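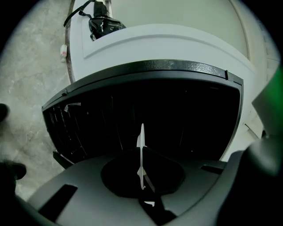
Isn't saving your own beans just a way of getting worse beans every year? I was asked that from the back row at Sandham last time, before I'd even got my coat off, and I'm going to start with it because it's a fair question and I made a hash of answering it.

(Wait for people to sit. Jars on the front table, lids ON, last time half of them went under the piano.)

**Answer to the question**

No, if you pick the right plants. Yes, if you do what I did for years, which was eat all the good ones and save whatever was left rattling on the poles in October! I was breeding for lateness and slugs. My runners got stringier and stringier and I blamed the soil.

So: tie a bit of wool round the best plants early on, while you still want to eat off them. Then don't. Everyone in the house has to know what the wool means. We've had words about this at ours.

**Why beans first**

- French beans mostly pollinate themselves, so they come true nearly every time
- Runners don't, the bees see to that, so expect surprises if next door grows a different one
- Big seeds, easy to handle, you can see straight off if one's bad
- You were growing them anyway

I always get asked about squash at this point. Park it! Squash cross like mad and I want to do that bit properly. If they insist, tell the Matia story. (Matia is the little grey squash I grew from a swap packet. Lovely the first year, sweet, dry, kept till February. Saved the seed without thinking, with courgettes a few feet off, and got something the shape of a boot that tasted of wet paper. Fed it to the compost. Keep this SHORT, I went on for ages at Sandham.)

**The Pristach bean**

Hold up the jar. Pass it round, lid on.

This is the one I really came to talk about. It's a climbing French bean, cream with a maroon splash round the eye, and it came to me as six seeds in a folded envelope with "Pristach" on the front in pencil and nothing else. I don't know if that's a place or a family or what the bean was called by whoever grew it. I've asked all over. If anybody in the room knows, please, please come and find me at the tea.

I sowed all six, which was daft, you should always hold some back. Mice had two. The rest went up a wigwam by the shed and I fussed over them like a hen. By the end of that summer I had enough for a row, and the year after that I had enough to give away, and now I can't walk past a neighbour without pressing a packet on them.

What it's like to eat: fine as a green bean, nothing special, bit of a squeak to it. Dried, though, it's the best thing I grow. Goes creamy and holds its shape. Reminder that dried beans need soaking overnight and a proper hard boil for ten minutes at the start, runner beans as well. SAY THIS TWICE. Slow cookers don't get hot enough to do it for you.

**How to do it (slow down here, people write things down)**

1. Leave the pods on until they're papery. If it turns wet in September, pull the whole plant and hang it upside down in the shed or the porch.
2. Shell on a dry day. Good job for in front of the telly.
3. Throw out anything wrinkled, holey or blotchy. Be mean about it.
4. Spread them on a plate for a couple of weeks. The test is to bite one: if your tooth leaves a dent it isn't ready.
5. Two days in the freezer for the weevils, once they're properly dry and in a jar. Let the jar come back to room temperature before you open it.
6. Label. Name and year. You will not remember, I promise you won't, I've a tin at home marked "nice ones".

How many plants to save from? For French beans, six good ones will do you nicely at home. If you're keeping something rare, use more.

**Swaps and money**

Our table started with one biscuit tin and last time we got through 100 packets before the urn had boiled. I'd like more people bringing, even one packet, even if it's only marigolds.

Motaung, the little seed place I buy from when mine fail, sell out of most of their beans by February, so if you want to buy in, do it early. I've no connection with them, they just answer the phone.

Somebody always asks whether you can make a living at it. I made the grand sum of nothing. I did once reckon up that I'd shelled 2000 beans in a wet week and my thumbs were green for days.

(If running late, skip the money bit and go to questions.)

**Questions I'll probably get**

*Can I save from supermarket tomatoes?* You can try, many are hybrids, so you'll get something but it may not be the same thing.

*How long do beans keep?* Three or four years somewhere cool and dry. Test a few on damp kitchen roll before you trust a whole row to them.

*Purple ones that go green in the pan?* Yes, they all do that, sorry.

Remind them the Pristach packets are in the blue tin by the door, one each to start with, and bring me some back next year. And get the jar back!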